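Chapter 7
Tape, Bottles and Other Quick Fixes

Before you read
Write down the last thing you repaired with tape. Is the tape still there? Did you mean it to be?

In this chapter
7.1 What a strip of tape is made of
7.2 Overlap, edges and peeling
7.3 The bottle as a test weight
7.4 Reading a strength claim

Most households own a roll of grey tape, and most households believe too much about it. It is said to hold anything to anything. Ask the person saying so how long the last repair lasted and the answer tends to get vague. We have asked this of students at Hanwood for several years, and the usual reply is that the tape was fine and the surface was the problem.

That reply deserves some suspicion. A tape joint has two faces, and glue that grips clean glass may do poorly on dusty paint. A claim about tape that leaves out the surface is only half a claim. The same goes for time. A joint that holds at breakfast may be creeping by Saturday, and the packaging seldom says which of the two was measured.

Consider the Pisharody trial, which we return to in Section 7.4. Soon-im Min laid 306 strips on painted board and pulled each one with a spring scale. Of these, 193 came away cleanly. The summary called the tape "reliable." Reliable at what? If the aim was easy removal, the result is fair but hardly stunning. If the aim was a lasting hold, it is poor. The strips were also laid by one person with one thumb, and thumb pressure matters a good deal – more than the summary lets on.

Our own methods have weak points too. In Section 7.3 you will use a plastic drink bottle as a weight, adding water until a joint gives. Bottles are cheap and easy to find, but the water moves, and a moving load pulls unevenly. Thérèse Desjardins, who wrote the first version of the exercise, wanted to drop it for that reason. We kept it, with her objections printed in full beside the results table.

Key terms
Backing: the sheet that carries the glue.
Creep: slow sliding under a steady load.
Overlap: the width shared by two neighboring strips.

A last warning before the tables. Shine proves very little. A glossy backing can sit over a bad bond, and ragged ends may look worse than they are. Look first, by all means, but then pull.
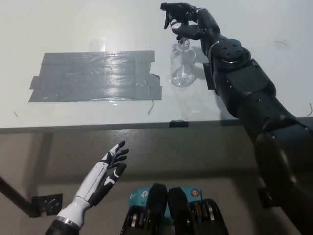 Drinham, August

Duct tape in overlapping strips on a white tabletop, with an empty clear bottle next to it. Note the small tabs at the left and right ends and the loose strand at the lower right corner. Would you predict where peeling starts from these alone? Write your guess in pencil and keep it until Section 7.2.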